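Ticket: Booking calendar showing the wrong hours after the clocks change
Opened by: Nanna Ásgeirsdóttir
Status: Waiting on requester
Priority: Normal

Hello everyone, and sorry for the long message, but I'd sooner give you too much than too little. The shared booking calendar at Sirkimden has gone funny again. Anything I put in for the morning shows up an hour later for the people at Grundorside, and two of them have now missed a meeting over it. It did the same thing in July, when we moved over from the old calendar, and I thought we'd cured it.
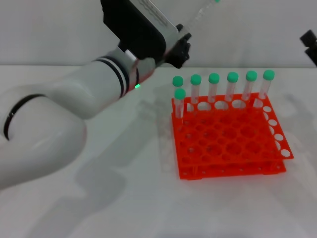

Ivell Office Systems Help Desk

Reply from Þórey Toft, 11 Dec 2024

Hi Nanna, thanks so much for writing in, and please don't apologise for the detail — it saved me a good half hour of guessing. I've had a look at your account and at the shared one. Your own time zone is set properly. The shared calendar has its own setting, tucked away under Calendar details, and it's still on the one it came with. Could you please try this when you get a quiet moment?

1. Open the shared calendar and choose Calendar details.
2. Untick "Keep original zone".
3. Pick your zone from the list, save, then sign out and back in.

Old bookings won't move by themselves, I'm afraid. There are about 600 in there, but only 26 are still to come, so I can fix those from my end once you've done the steps.

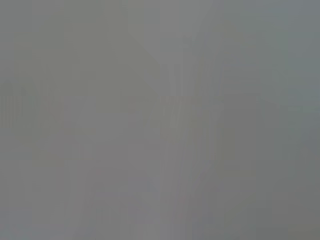 Second picture on the ticket.

Reply from Nanna Ásgeirsdóttir

You're a gem, thank you. Steps 1 and 2 went fine. At step 3 I saved, signed out, made a cup of tea and signed back in, and the zone had gone back to what it was before! I tried it in the other browser as well, with the same result. My colour labels have all turned grey too, though I can live with that if it's a bother.
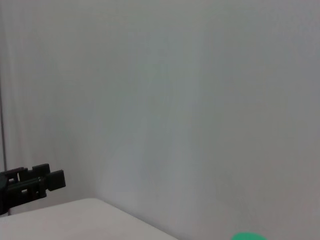
I should also mention that the Hauksdóttir group has its own copy of the calendar, which feeds into ours overnight. Could that be putting the old setting back?

Reply from Þórey Toft

Yes, I think you've found it! Their copy is the parent, so ours takes its zone every time it syncs. I've paused the feed for now. Please run through the 3 steps once more, and let me know if the zone is still right tomorrow morning. The grey labels should come back when the feed does — if they don't, I'll reset them for you.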